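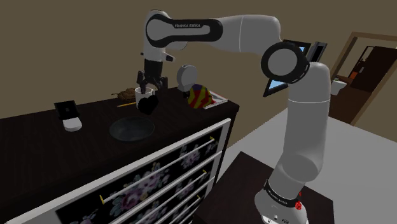
About Cukden

Cukden is a small company that checks other people's claims about household robots. We work for furniture makers, landlords and care homes who have been told that an arm on a table will soon be tidying their bedrooms. Mostly we tell them to wait. Slavica Leka started the firm after a demonstration in Stalgate at which the same cup was picked up all afternoon from the same spot.

We don't sell robots and we take no commission from anyone who does.

What we show on open days

We run our open days on simulated rooms, and we say so at the door. The test room has a Franka Emika arm mounted on a table beside a dresser with flowered drawers. On top of the dresser are a white mug, a shallow bowl, a brown model that looks like a small tank, and other things of the sort people leave lying about. A mug alone on a clean white bench is a very easy mug. Put a bowl in front of it and the sales talk gets shorter.

Visitors pick the task and Nyokabi Muriithi sets it up while they watch. We don't rehearse. If a run fails, it stays on the screen and goes in the notes.

We have our doubts about simulation too. Rendered drawers never stick. A good result in our test room earns a robot a trial in a real one, and we won't sign anything that claims more than that. Italo Piras writes the reports and has turned down clients over this very sentence.
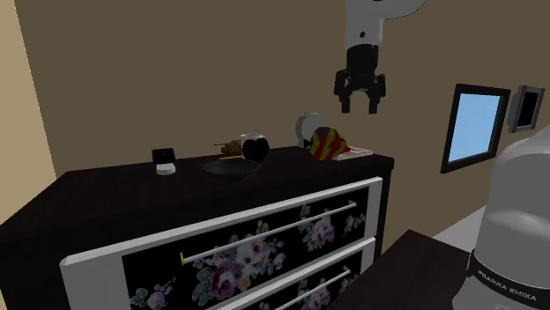

Who we are

Slavica Leka, founder. Signs every report.
Italo Piras, testing and reports.
Nyokabi Muriithi, simulated rooms and demonstrations.
Ghizlane Bouzid, client visits. Ask her about the Pledolus trial, which took nearly 10 weeks and ended with the client buying shelves.

Visiting

The next open day is in July. Groups are limited to 28 and the session lasts 3 hours, including questions. Please bring awkward ones. Vendors are welcome on the same terms as everybody else, but may not hand out brochures.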